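Search this list

Mesgate Home Baking List
Posted December 15, 2019, by the list editor
Reading time: 4 minutes

Subject: Re: Portioning small rounds for the gift trays

> I've been reading the archive on gift trays and can't find a settled answer on two points. First, if the small tray takes pastries two by two, is it better to fill it straight off the cooling rack or to lay everything out on a larger tray and pick from there? Second, I colour my flat rounds and the darker ones leave marks on the pale ones if they touch. I've tried paper between them but it takes far too long for the number I need, and the paper curls.
>
> I use the Flallever recipe for the pastries with the round centre, unchanged apart from the sugar. Oven is electric, with a fan. I have to make 32 small trays and would like to do the packing in one evening.

Taking the points in order.

1. Lay everything out first. Filling straight from the rack is quicker for the first few trays and slower after that, as the rack wires catch the edges and each piece has to be lifted twice. A flat rectangular tray with a low rim is better. It also lets you reject the misshapen ones before they are next to a good one, when you would otherwise be tempted to leave them in.

The serving tray need not be plain. A patterned one works as well provided the surface is smooth. The only objection to a pattern is that crumbs are harder to see on it, so wipe it between batches whether or not it looks as if it needs it.

2. Marking. This depends on the colour used. Liquid colour stays tacky on the surface for longer than paste, and black is the worst of them because so much is needed to reach a proper black. My notes for the last batch in March have the black rounds still marking a sheet of kitchen paper after a night on the rack, when the pink and green were clean. I now make the black first, a full day ahead of the rest, and leave it uncovered.

Spacing does the remainder. Leave a gap the width of a finger between pieces on the large tray and do not stack. Paper is then unnecessary at this stage. If you must stack for storage, stack like with like, so that black marks only black.

Placing the small tray directly in front of the large one, with the long side of the large tray towards the back of the table, keeps the reach short. I had them the other way round for years and was forever passing a sleeve over the finished pieces.

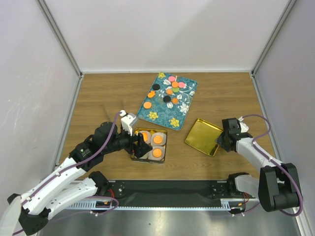 3. Order of filling. Back row first, then front. With a two-by-two tray this sounds too obvious to write down, but if the front pair goes in first the hand has to pass over them to reach the back, and the centres are easily knocked. Hold each pastry by the edge and lower it straight down into its compartment. Do not slide it in against the divider, as the rim of the pastry will shed.

4. Fit. Measure the compartment before cutting, and measure it at the bottom. The Scanlon trays taper, and a round cut to the width of the top will sit proud and tilt. The Vonen ones have straight sides, cost a little more, and are what I would buy again. In either case cut the dough slightly small, as it spreads. Bake one tester and try it in the tray before cutting the rest.

5. Centres. For a bright centre that keeps its colour, fill after baking. If the filling goes in beforehand the surface dulls and the edge of it darkens where it meets the pastry. A filling added afterwards must be thick enough to hold its shape when the spoon is lifted, otherwise it creeps outwards as the tray is carried. Let it form a skin before any lid or wrapping goes near it.

6. Quantity. At four to a tray your 32 trays need more pastries than I would care to finish in a single evening along with the packing. Bake over two days and pack on the third. I would allow 17 spare pastries across the lot. Breakages come mostly from lifting, and you will want a few to hand when a tray is one short and the oven is off.

7. Mixed trays. If the flat coloured rounds are going into the same small trays as the pastries, put them in last and only once the centres have set. My preference is to keep them apart altogether. The flat rounds are drier and will draw moisture from the pastry within a day or so, and then neither has the texture it should.

On storage: a cool room, covered loosely, not the fridge. The fridge softens the coloured rounds and the black ones weep.

For the archive, the earlier thread on trays is message 552. The tapering question is dealt with there at greater length, although the oven temperatures given in the first post were corrected two replies down, so read the whole thread before using them.

One query back to you. You say the recipe is unchanged apart from the sugar. Did you reduce it, or change the type? A reduction will give a paler pastry that spreads less, and the cutter size in point 4 would need to go up slightly. Please reply to the list and not to me directly, as others have asked the same thing.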